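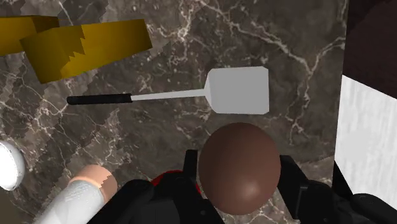 From: Keegan Leclerc
To: the Gitness teleop list
Date: 6/9/22
Subject: Re: Re: kitchen demos, who is using which mapping

Noémie Petrenko wrote:
> I have driven 313 of the counter episodes now and my wrist would like a word.
> Small round things are fine if I come straight down. Anything flat on the
> marble, the spatula above all, I end up chasing sideways until the sim gives
> up on me or I give up on it. Is everybody still on the old Muleo mapping, or
> did I miss a memo? Also, do we keep the ones where I dither?

You missed a memo, but so did I, and I think I wrote it.

The old mapping scales your hand motion one to one until you close the trigger, then drops it to a third. Fine for a sphere. For a spatula it means you do the delicate part, the approach, at full speed, and then get wonderful precision once it no longer matters. Yvette has a branch where the slowdown starts with the grip button half pressed. I tried it last night and my success rate went from embarrassing to merely low.

For the spatula, go for the handle. I know the blade is big and looks friendly. Turn the wrist before you come down, so the fingers close across the handle, and stop short of the counter. If a finger touches the marble, the contact solver takes a strong interest in your work and the utensil leaves for Vindau.

On dithering: keep it, up to a point. Ieva trained one policy on everything and one on the tidy episodes only, and the tidy one had no idea what to do when it was a little off. The other one at least tries again. It also pauses over the object for six seconds like a man choosing a melon, and I recognized my own driving in that, so please cut any stretch where you were reading your mail.

We are at about 900 usable counter episodes and Réjean wants 2000 before the Lindholm people visit. He has not said who will be driving the rest. I have noticed he doesn't own a controller.

One request: when you reset, let things settle before you hit record. I still get episodes from May where the first half second is objects landing, and the policy has started waiting politely for it.

Keegan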